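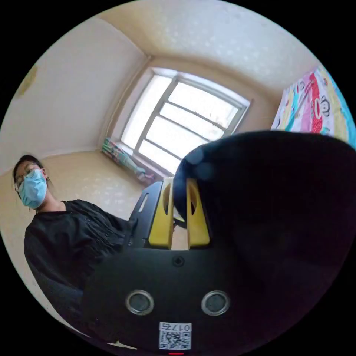
Grorura replied:

I would ask the members to consider the proposal again before it is dismissed. The draft policy does not forbid late returns. It ends the daily fine on adult books and keeps the replacement charge for items that never come back. Those are two separate charges, and most of the replies on the previous page treat them as one.

Category: Boltham Public Library – Patron Forum – Policies and Fees

Lindqvist wrote:

I have read the draft in full, and I remain opposed. A fine is a modest reminder that the book belongs to everyone. Under the present rule a patron who keeps a new novel three weeks past the due date pays a small sum and, more to the point, expects to pay it. Take away that expectation and the date stamped in the book becomes a suggestion. I have been on the hold list for one title since summer. I do not believe my wait will be made shorter by telling the current borrower that there is no charge.

Grorura replied:

The draft addresses this in section 4. An item with a hold on it may not be renewed, and the card is blocked from further checkouts once the item is 8 days late. The block is lifted the moment the book is returned. For a regular borrower, a blocked card is a much stronger reminder than a few coins.

Lindqvist wrote:

It is stronger for a person who borrows every week. It means very little to a person who wanted one book and has it.

Atberg wrote:

Both of the preceding members make fair points, but the thread has not yet discussed the numbers in the appendix. According to the library's own report, 1,176 cards are blocked at present for unpaid fines. A good many of those balances are old. The holders of those cards are not borrowing anything, late or otherwise. If the purpose of a public library is to lend, I would suggest that this figure deserves more weight than the inconvenience of the hold list.

I would also note that the children's collection has been free of fines for two years, and the report states that return times for picture books did not change in any way the staff could measure.

Lindqvist wrote:

Picture books are returned because parents are tired of reading them. I would not build a policy for the adult collection on that basis.

As to the blocked cards, I have no objection to forgiving old balances once. That could be done in December, with a notice in the newsletter, and the regular schedule of fines could resume afterward. Forgiving a debt and abolishing the rule are different acts.

mill_road_reader wrote:

May I ask a practical question. If the draft is adopted, does it also cover interlibrary loans? I borrow a good deal of local history through that service, and the lending library sets its own charges. Last spring I was billed for a county atlas that I had returned on time to the Boltham desk, and it took two letters to have the matter corrected.

Grorura replied:

It does not. Section 6 leaves interlibrary loans as they are, and charges from the lending library are passed along to the patron. Your atlas would have been handled in the same way. I agree that the section could be written more plainly – I had to read it twice.

Atberg wrote:

On the matter of interlibrary returns, patrons may ask for a printed receipt at the desk. The self-service machine does not offer one for those items.

mill_road_reader wrote:

Thank you both. I was not aware of the receipt, and I will request one in the future. I have no firm position on the main question, although I would be sorry to see the lending period for local history titles shortened as part of any compromise. Some of those volumes are 600 pages and cannot be taken in quickly.

Lindqvist wrote:

There remains the question of revenue, which the supporters of the draft have passed over. The fines pay for something. If the money is withdrawn, the board must either find it elsewhere or buy fewer books, and I would prefer to know which before the vote.

Atberg wrote:

The question is a proper one. The appendix gives net revenue after mailing and collection costs, and 61 percent of what is collected goes back out again in notices, card processing and the collection service. What is left is small. I would still support a written statement from the board on how it would be replaced, and I have sent a comment to that effect.

Lindqvist wrote:

I had not seen that percentage. I had been working from the summary, which gives only the gross amount. It does weaken the argument from revenue, and I withdraw that portion of my objection. The argument from fairness to those who are waiting stands.

Grorura replied:

Would the member accept the draft if the block on the card began sooner for items with holds? At present the 8 days apply to everything alike. A shorter period for requested items seems to me a reasonable change, and one that the board could adopt without rewriting the remainder.

Lindqvist wrote:

I would accept it with less reluctance. I would still prefer a fine on requested items only, with no fine on anything else. I recognize that this may be difficult for the circulation software.

second_floor_periodicals wrote:

The software can do it. The previous system could as well. Whether the desk would care to explain two sets of rules to every patron is another matter. I use the branch most afternoons, and a fair part of the talk at that desk already concerns why one item renews and another does not. A single rule, whichever one is chosen, would be a kindness to the staff.

I would add a request that bound periodicals be mentioned somewhere in the draft. They are listed as non-circulating in one place and as three-day loans in another.

Atberg wrote:

The inconsistency regarding periodicals has been in the rules since the last revision. It should be reported on the comment form and not only here, as forum posts are not entered into the record.

Comments on the draft are accepted until October 23, 2019, at the close of business. The form is at the main desk and on the policies page. Members who wish to propose the shorter period for requested items may want to cite section 4 by number.

Grorura replied:

I have submitted the suggestion on requested items. I left the number of days blank for the board to decide.

Lindqvist wrote:

I have submitted mine as well. It is opposed, with the change noted as a second choice.

Contact the Library | Forum Rules | © Boltham Public Library | Back to top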